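4.3 Filling and loading the wash basket

Applies to the Diltora 9 bench-top egg washer, all versions with the lift-out basket. Read section 2 (Electrical safety) before first use.

1. Switch off at the wall and wait for the pump to stop.
2. Lift the lid and take out the basket by both handles.
3. Check that the filter mesh is seated. The tab must face the drain.
4. Fill the tank with clean water to the lower mark, then add one measure of Sosley egg wash powder.
5. Close the lid, switch on and press HEAT. The lamp goes green when the water is ready.

CAUTION: Do not add powder to a dry tank. Undissolved powder will block the spray arm.

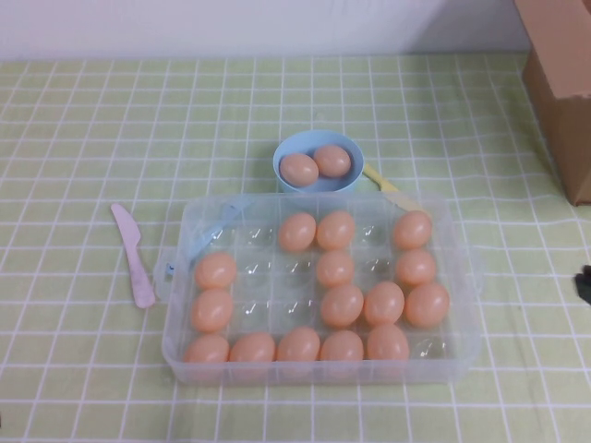 Sort the eggs before the water is up to heat. Set aside any that are cracked, soft-shelled or heavily soiled, as these must not go through the wash. A clear tray with moulded round wells, four rows of six, is suitable for holding sorted eggs, and a part-filled one may be used as it stands. Do not put plastic trays in the tank.

6. Place the eggs in the basket in a single layer. Maximum load is 85 eggs.
7. Lower the basket until both clips engage — a click should be heard on each side.
8. Close the lid and press START. The cycle runs for 5 minutes.
9. Lift out the basket and stand it on the drying rack.

Note: If the display shows 3239, the lid switch is open. Press the lid down firmly at the hinge end and restart.

Note: Drain the tank after the last load of the day. See 4.4 for cleaning the spray arm and 6.1 for spare clips.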